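In Defense of the Lumpy Batter

I grew up in Prudevville, where every kitchen drawer had a whisk in it and hardly anybody's worked very well. My mother's had one wire that had popped loose and would ping against the bowl like a tiny doorbell. She made pancakes with it for years. They were good pancakes! And I've been thinking about that whisk a lot lately, because I've had it up to here with recipes that tell me to get things smooth.

You know the ones I mean. "Whisk until completely smooth." "Make sure no lumps remain." I made a batch of muffins last May from one of these recipes (blueberry, the page went on forever before it got to the flour) and I did what I was told. I beat that batter until it shone. The muffins came out with pointy heads and a chew like a bath sponge, and I ate two of them out of stubbornness and gave the rest to the birds.

The thing is, we've known about this for ages. You stir flour and something wet together, the gluten starts to build, and the more you work it the tougher it gets. Great for bread. Terrible for pancakes, muffins, waffles, cornbread with a lot of wheat flour in it, and most of the cakes that start with oil. Older cookbooks tend to be pretty relaxed on the subject. I have a spiral-bound one from the church in Raltby that just says "stir, but not much," and I have never had a bad result out of it, apart from the fish loaf.

So where did all this smoothness come from? I blame video. A lumpy batter looks like a mistake on a screen, and a silky one pouring off a spoon in a ribbon looks like you know what you're doing. I get it, I like watching the ribbon too. But I think a whole lot of us have learned to cook toward how the bowl looks halfway through, and then we're puzzled when dinner is tough.

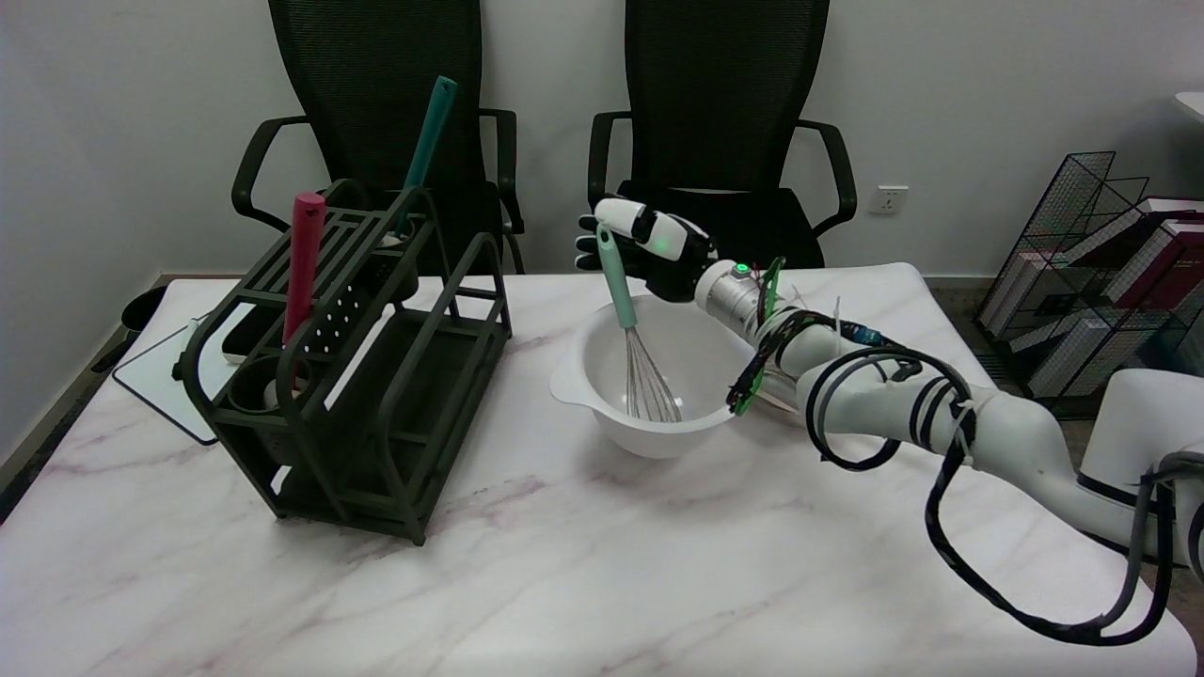 You're letting lumps off too easy, wrote Ní Chonaill, when I grumbled about all this in my newsletter, and a crêpe with a lump in it is a crêpe with a hole in it. Fair point, and I'll take it. Crêpes want to be thin all over. So does Yorkshire pudding batter, and a custard with lumps is just sad. If you're making any of those, whisk away, and then put the crêpe batter in the fridge for 40 minutes and let it calm down. The resting matters more than people think.

But look at what's on that list. They're all thin batters, or they're eggs. There's so much liquid that everything has room to move, and the rest takes care of whatever you stirred up. A pancake batter is thick, you want it on the griddle pretty soon, and those little pockets of dry flour mostly soak up and vanish in the heat. I say mostly. Every so often you do bite into a dusty one, and I'd still take it over the rubber.

There's a money side to this too, and it bugs me. Somewhere along the way smoothness turned into a thing you could sell. My cousin swears by her Proltari stand mixer, which takes up half the counter and needs to be hauled around like a sewing machine, and she uses it for pancakes. Pancakes! By the time she's got the bowl locked in I could have mine flipped. I'm happy for her to have it when there's brioche to be made. For a Saturday-style breakfast on whatever day you get one, a fork will do fine.

What I'd like is for recipe writers to tell us what to stop at. "Stir until you can't see dry flour" is a real instruction. So is "a dozen turns and quit," if you trust people to have roughly the same idea of a turn. "Until smooth" sounds exact and it leaves you standing there at 6 in the morning, beating away at one stubborn speck by the rim while the rest of the bowl turns to glue.

I tried my mother's way again last week. Dry stuff in one bowl, wet stuff in the other, pour, stir with a beat-up wooden spoon, stop while it still looked wrong. It looked really wrong, like wet gravel. I left it alone while the pan got hot and didn't go back in for one last stir, which took more willpower than I'd like to admit. They puffed up thick and soft, a bit ragged at the edges, and the first one stuck to the pan the way the first one always does. I ate that one standing up, with too much butter.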